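February 17, 2022

Up at four-thirty to get to Nasside before the parking lot filled. It filled anyway. The winter mixed sale has 682 lots in the book this year, and everybody I ran into told me how strong the catalog was. They told me that last year too, about a catalog I later watched sell mostly back to the people who brought it.

I'm writing this in the motel with my boots drying on the heater, which the sign says not to do.

The reason for going was the mare. I've had Ticona for two seasons now and I still can't decide if I own a broodmare or a long-running argument. She's in foal to the Nasetstead horse, or the vet says so, and a man from Kiltham called last month to say that if I ever wanted to move her I should talk to him first. People in this business say "talk to me first" the way other people say "we should get lunch." I went to see if he meant it and to see what mares like her were bringing.

He wasn't at his barn. His helper said he was at the ring. At the ring they said he was at the barn. I had a coffee and watched the walkers go around.

The walking

I've been going to sales for a long time and I still don't believe most of what gets said at the rail. A big bay filly came past, plainly toed-in on the left, and the man next to me said she had "a lot of presence." Then a plain chestnut came out who walked like she had somewhere to be, straight as a ruler, and he went back to his phone. I marked her in my book. She made more than I would have paid, so somebody else had eyes too, and I was a little annoyed about it.

What gets me is the talk about walk itself. There's always an agent who will tell you an overstep is worth a furlong. Maybe. I've seen good walkers who couldn't run downhill, and the best horse I ever had a piece of shuffled like he was looking for his slippers. I'd like one person to sit down with ten years of sales notes and ten years of race results and show me. Until then I think it's mostly something to say while the horse is going away from you.

The X-ray room was full so I read reports on the bench outside. Two of the mares I had circled came with the phrase "of no clinical significance," written by the vet who was hired by the seller. He may be perfectly right. I uncircled one and left the other.

Ran into Jhonatan Castaño by the wash racks. He galloped horses for me at Kiltham when I still had runners there, and he was always good about telling me the bad news first. He's working with young stock now and was in with a string of short yearlings. I asked him what he thought of the first crop by the Nasetstead horse. He looked over his shoulder and then said, "Nice heads." I asked about the rest of them. He said, "Really nice heads."

So that's something to sleep on, with a mare in the barn carrying one.

To be fair to the horse, it's a first crop and they are hardly more than babies. Knees change. Minds change. Jhonatan would be the first to say he's been wrong (he told me once to give away a gelding that went on to win for fun, and I've never let him forget it). But the farm's ad in the sale program has already got the words "stamping his stock" in it, under a photo taken from the one angle that flatters any horse ever born. Stamping them with what? I'd like to know.
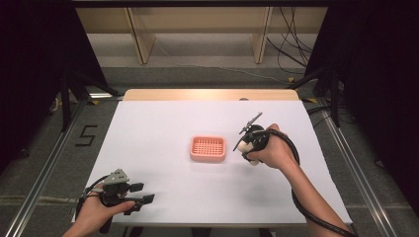 The ring

Got a seat halfway up behind a pillar. The auctioneer was fine, a bit fond of his own voice. I have a private habit of trying to work out where the live money starts. Early in the day you hear the bids come quick and smooth, and it all sounds like a lively market, and then a mare stops dead at a number and the hammer drops and she walks out the same door to the same barn. On the results sheet it says "not sold," in small print. In the write-up they will put the median up top and leave the buybacks for the fourth paragraph.

I don't say it's crooked. A reserve is a reserve, and I've set them. I only say that the number people repeat in the bar afterward is the average of the ones that went well.

A mare very close to mine came in just before lunch. Same sort of page, a bit more black type under the second dam, same kind of race record, meaning she tried hard in places you wouldn't drive to see. In foal to a horse I'd put a notch above. The opening bid was asked at ten and they went down looking for somebody until a hand went up at nearly 3,000. There it stayed. He leaned on it, he told us all what we were missing, he told us about the half-sister. It didn't move. She looked around at the lights with her ears up, and I liked her for that, and she went out.

I sat there doing the arithmetic on my own mare and then quit, having got far enough.

The board, the vet, the blacksmith, the stud fee on a live-foal contract that I keep rereading for the place where it gets me. If I sold her tomorrow for what that mare brought I'd be giving away a year of hay. If I keep her I'll spend another one. The usual advice is that you should breed to race if you love them and breed to sell if you have sense. I've done both and I don't see that the second crowd comes home any richer. They have better trucks, but I've wondered who's making the payments.

The man from Kiltham

Found him after lunch at last, eating pie. Friendly. He said he loved the mare, remembered the mare, had always said she was a good sort. He called her Ticoma. I asked what he had in mind and he said the market was "selective," and maybe some kind of foal share might suit us both. As I understood it I would keep the mare, feed the mare, foal the mare out, and then we would share. I asked what his end would be. He said contacts.

I said I'd think about it. I have now thought about it.

He did say one useful thing, which I'll put down because I ought to be fair in my own diary. He said to get the foal on the ground and take a good hard look before I enter it anywhere, and if it's crooked, to keep it home and not pay for a stall and a prep to find out what I could see from the fence. That's sound. I've paid for that lesson and it was nice to hear it from somebody who was at that moment trying to get half my foal.

There's also the new thing with the stride app, which had a booth near the entrance with a screen and a bowl of mints. A young woman filmed a horse going by and the screen gave him a score. I asked her what the score was of. She said it was a blend. I asked of what. She was polite and said I'd have to speak to the team. I took two mints. They may well be onto something, and in five years I'll be the old fool who didn't sign up, but I'd want to see the scores of the horses that couldn't run, and they only had the winners on the poster.

Tonight

Called home. The mare is fine, big as a boat and cross with the pony. She kicked her bucket over again. The heifer fence is down by the creek, and it can wait until I'm back.

I'm not going to sell her. I think I knew that before I bought the gas to come up here. She'll foal when she foals, and I'll look at it from in front and from behind and from the side and try to see it as if it belonged to the fellow down the road, and I'll probably fail at that. If it has a nice head I'm going to laugh.

There's a yearling sale in August and the entry form was on every chair. I folded it up and put it in the catalog. That doesn't mean anything. I've folded up a lot of entry forms.

Staying for the morning session to see the chestnut's half-sister go through, then home before dark if the roads hold.

Comments

railbird_ed wrote:
The walk thing drives me crazy too. My old boss swore by overstep and his barn went a whole year without a winner. To be fair he fed them badly.

Paula M. wrote:
I think you're hard on first-crop sires. Somebody has to use them or there wouldn't be any second crops. We have one by the Nasetstead horse and she is correct all over. Her head is sort of plain, so make of that what you will.

tworail wrote:
What did the half-sister bring? You left us hanging.

Old Gate replied:
More than she should have. I was out before it got interesting.

hayman77 wrote:
Do not sign the foal share.

Contact the author | Copyright 2022, all rights reserved | Back to top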